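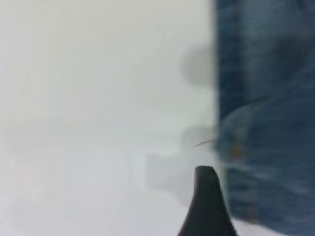
Loose threads on denim are mostly a problem of the cut edge, and the cut edge is mostly a problem of what was done to the fabric before it reached the table. I have hemmed and patched enough blue cloth this winter to have settled on a fixed order of work, and this post is the write-up I promised in December. A pale surface is part of it. Against off-white, a single thin dark strand at the edge of blue fabric shows up immediately, and the same strand on my old brown cutting board would have gone under the presser foot and into the seam.

Washing first

Everything gets washed and dried before cutting, including secondhand pairs that have clearly been washed many times. The dryer I use now runs hotter than the one in the last apartment, and a pair of jeans that had been stable for years lost enough length in it to spoil a finished hem. Warm wash, normal spin, full dry. Then I leave them flat overnight. Denim straight from the dryer is slightly distorted along the leg and the measurement drifts by the next morning.

I used to weigh each piece before and after, mainly to see how much lint it was giving up. The pair I started with in this round came in at 646 grams dry. The change after one wash was smaller than the resolution of the kitchen scale, so I have stopped doing it.

Marking and cutting

The allowance is 25 mm for a plain double fold, up from the 22 mm I used for most of last year. The smaller number works on shirting-weight denim. On anything heavier the fold takes up more than you expect at the side seams, where the layers stack, and the inner fold starts to creep out from under the stitch line. Three millimeters of extra cloth costs nothing.

Mark on the inside, with chalk, from the inseam down. I measure the inseam on both legs separately. Legs on the same pair do not always match, and cutting one to match the other just carries the error over.

For cutting I use ordinary long shears, the Portela pair with the black handles. A rotary cutter gives a cleaner edge on one layer and a worse one at the seams, where it rides up and leaves a few yarns uncut. Those are the yarns that pull out later. With shears, the lower blade stays on the table and the cloth stays flat. Cut one leg at a time.

Loose threads

Woven denim has two sets of yarns, the dyed warp running down the leg and the paler weft running across. When you hem a leg you cut across the warp, so the long warp yarns stay anchored and it is the crosswise weft that slides off the end. The first one or two wefts after the cut will nearly always come loose. Take them off by hand, in one direction, until one resists. Then stop. Continuing past that point eats the allowance, and the fringe it leaves has to be trimmed again anyway.

A strand that does not come away with light pulling should be trimmed and not tugged. If it is anchored in the side seam it may be part of the original construction thread, and on chain-stitched seams pulling the wrong end will open several inches of it in one go. I did this on a pair of work pants in the fall and had to resew from the knee down.

Check color before assuming anything. A strand that is darker than the cloth it is lying on is often from something else entirely: thread tails from the last job, a sweater, hair. Lint roller over the surface and over both faces of the cloth, then look again. If it is still there it belongs to the fabric.

Finishing the edge

I overcast the raw edge before folding, even though a double fold encloses it. There is some argument about whether this is worth doing. My sister's friend Zuleica Teixeira, who did alterations for a living until she moved, considers it wasted thread on anything that will be folded twice. Her hems have held. Mine without it have not, in two cases out of the last batch, both on loosely woven stretch denim. I do it on stretch and skip it on rigid cloth if the edge looks tight.

The machine is a Woltine I bought used. It has a mechanical foot pressure dial, and the setting matters more here than the tension does. Too much pressure and the top layer gets pushed ahead of the bottom one, which gives the hem a diagonal twist. I back it off one full turn from where I keep it for cotton. Stitch length goes up to 3.5 mm. Needle is a fresh denim needle, changed after every few pairs; the Plondow ones are fine and come in a case that does not close properly.

Thread is polyester on the bottom and a heavier topstitching thread on top. I buy the Pidel topstitch in 200 m spools. It sheds more than the regular weight, so the bobbin area needs brushing out at the end of each session. If the stitch starts skipping halfway around a leg, look for fluff under the needle plate before touching the tension.

Side seams

The usual trouble spot. Options, in the order I try them:

Hammer the seam allowance flat on a hard surface with a scrap of cloth over it. A few hits are enough.

Level the presser foot from behind with a folded piece of denim as it climbs on, then from the front as it comes off.

Turn the handwheel for the last few stitches over the bulk.

If all of that fails, trim one layer of the inner fold at the seam only, on a slant. I avoid this on pants that get heavy use.

Pressing

Press before stitching and again after. Steam, firm pressure, lift and move. Sliding the iron stretches the fold out of line, particularly near the inseam, where the grain runs slightly off. After the second press I leave the hem under a heavy book until it is cool. The fold sets as it loses heat, and lifting it early gives a rounded edge.

The table

Some of the improvement this year comes down to the work surface. I moved everything to a plain light one with no grid and no print. I had expected to miss the grid, but I was measuring with a ruler regardless, and the printed lines were mainly good at hiding fibers. Indigo transfer is a nuisance on a pale top. It wipes off with dish soap if you get to it the same day. Left longer it needs rubbing alcohol, which I would test on a corner first.

Height is still wrong. It is set for sitting and I cut standing, so I have been raising the legs on blocks – stable enough for shears, less so for pressing. I will probably build something at counter height in the spring.

Still open

The overcast stitch on stretch denim waves slightly after the second wash. I have tried a longer stitch and lower foot pressure and got a partial improvement from each. Next test is a strip of lightweight fusible along the edge before overcasting, on one leg only, with the other leg done the old way for comparison. Both legs will go through the same washes and I will measure the hem circumference after each.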